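Notebooks > Student projects > Titunano folding group > November

Tuesday, November. Written up by Noemi Whitfield

Picking up where Waldemar left off last week, with apologies for the coffee ring on his page. We are still on shirts. I know a couple of the students would love to be on to towels by now (Nikola keeps asking, very sweetly), but I would like us to have one garment we really trust before we move along, and the shirts are teaching us plenty.

Most of the afternoon went to housekeeping. Zofia sat down with the Duda folder and sorted our takes into keep, maybe and toss, and I am so grateful to her, it's a thankless job and she was cheerful the entire time. The total going in was 300 takes. She tossed 29, nearly all of them for the same thing: whoever was holding the left gripper let go of the cloth before the right one had finished closing. We talked about it as a group afterwards and agreed to say "closed" out loud before the other hand opens. It feels silly for the first few minutes and then you stop noticing.

Oddur has the training script running on the old desktop again. He moved the batch to overnight and left a note taped to the monitor, so please read the note before you touch anything! The last run stopped at step 1520 when the disk filled up, and I'd rather we didn't go through that again. Old checkpoints are supposed to go to the Cesis drive. If you don't have the password, ask him, he's in until suppertime most days.

Now the folding itself. We had been starting every shirt laid out square and neat, and the students thought (rightly, I think) that this was making life too easy for the model. So now the shirt goes down at a slant, on a rumpled cover, and you work from whatever you get. Soft bedding is a good deal harder than the lab table. The jaws want to pick up the cover along with the shirt if you come in too steep, and a white tee on a plush comforter doesn't give you much of an edge to press against. What I've been telling everyone is to come in low, gather a small pleat and close slowly, with the second gripper holding a corner so the whole shirt doesn't slide toward you.
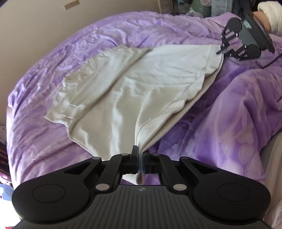

Nikola prefers to take the corner first and the pleat second, and Waldemar does it the other way around. I don't mind which, as long as each person sticks with one order for a whole set — mixing them inside a set made Zofia's sorting much slower than it needed to be. Please write your order at the top of the log sheet.

To do before the Grostlow visit:
- 3 more sets on soft bedding, one person per set
- wipe the jaw pads, lint builds up
- Oddur to check free space on the desktop
- Noemi to bring more plain tees, different sizes if I can find them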